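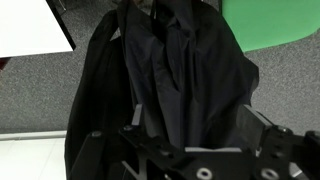
Silcombe is my little pile of recordings from trying out two grippers on clothes, and I finally got it tidy enough to share. I compared the Bravo fingers with the Gumex ones, same arm, same office, same controller settings. Dark clothes were the part I dreaded most – navy cloth right next to black plates makes for a very murky wrist view, and it's hard to tell a fold from a shadow. So if you only look at one folder, make it dark_cloth!

There are 27 sessions and 3,000 short clips in all. Each clip comes with the wrist view, a room view and the finger opening, logged 10 times a second. I kept the failed grasps in (look for "miss" in labels.csv), and please don't filter them out before you compare anything.

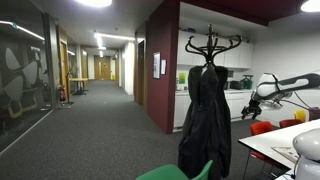 The room views have their own folder, room_view, and the clip numbers match the wrist ones. Clocks drift a bit between the two, so use the sync column instead of the file times. The loader is called Grollell and it needs nothing fancy, just point it at the top folder and go.

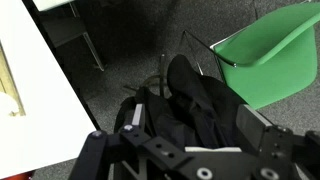
Silcombe, 04/11/2022

Version 2 is up. I fixed the swapped finger labels in the August sessions (sorry!) and added the open-finger approach clips. Still to do: the light-colored clothes, and a proper license file.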